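How Does a Movie Get Its Sounds?

When you watch a movie, you hear footsteps, slamming doors, rain on a roof and people talking. You might think all of that was recorded while the actors were being filmed. Most of the talking usually is. A lot of the other sounds are made later, in a different room, by people you never see on the screen.

Why not record everything at once?

A film set is a noisy place. Lights buzz, crew members walk around, and airplanes fly overhead. The microphones are pointed at the actors' mouths so their words come through clearly. That means small sounds, like a hand brushing a sleeve, may be too quiet to hear.

Some things on a set also sound wrong. A castle wall may be made of painted foam. If a knight knocks on it, you get a dull little thud. The sound team has to replace that thud with the sound of knocking on stone.

What is Foley?

Making everyday sounds to match a movie is called Foley. The people who do it are Foley artists. They stand in a quiet room with a big screen, watch the movie, and make each sound at the same moment the action happens.

Footsteps are a big part of the job. A Foley room often has patches of different floor, such as wood, gravel, sand and tile. The artist picks a pair of shoes and walks in place, keeping time with the actor. If the actor limps, the Foley artist limps too.

Esperanza Yazzie is a Foley artist at a small studio called Skikton. She worked on Clastarstead, a movie about two sisters who live in a lighthouse. The studio keeps 3424 objects on its shelves, and each one has a number so it can be found again. Many of them came from kitchens and garages.

"People expect fancy equipment," she says. "Most of my day is shoes, cloth and dishes."

Dishes are used more than you might guess. Any time a family in a movie sits down to eat, somebody has to make the sound of the meal. A plastic plate set down on a table sounds different from a china one, and a full plate sounds different from an empty one.
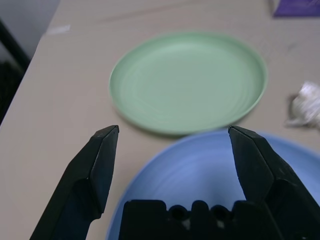

A pale green plate on a tabletop.

Sounds that are not what they seem

Foley artists often use one thing to make the sound of another. These are some well-known tricks:

Snapping a stick of celery can sound like a breaking bone.
Squeezing a bag of cornstarch can sound like walking in snow.
Tapping two coconut halves together can sound like a horse's hooves.
Flapping a pair of leather gloves can sound like a bird's wings.

In Clastarstead there is a storm that lasts 2 minutes. The creaking of the lighthouse door in that storm is an old wooden chair being rocked back and forth.

What about really big sounds?

Explosions, engines and thunder are usually not made in the Foley room. They come from sound libraries, which are collections of recordings stored on a computer. A person called a sound effects editor searches the library and chooses what fits. Often several sounds are stacked together to make one. A dragon's roar could be a tiger, a pig and a truck, all played at once and slowed down.

Putting it all together

At the end, everything goes to the mixer. The mixer decides how loud each sound should be. If the music is too loud, you will not hear the words. If the footsteps are too loud, they will bother you.

Wendell Nakamura mixed Clastarstead. The finished movie had roughly 3000 separate sounds in it, and 1570 of those were footsteps. He spent most of July listening to them. "I turn a lot of things down," he says.

Try it yourself

Ask an adult to help you film a short video of someone walking across a room and sitting down to a snack. Then play it back with the sound off. Find objects around your home that could make each sound, and perform them while the video plays. Record yourself on a second phone or tablet.

It takes practice to match the timing. Start with the footsteps, then add the chair, and leave the snack for last.

Words to know

Foley – everyday sounds made by hand to match a movie
Sound library – a collection of recorded sounds
Mixer – the person who sets how loud each sound is
Set – the place where a movie is filmed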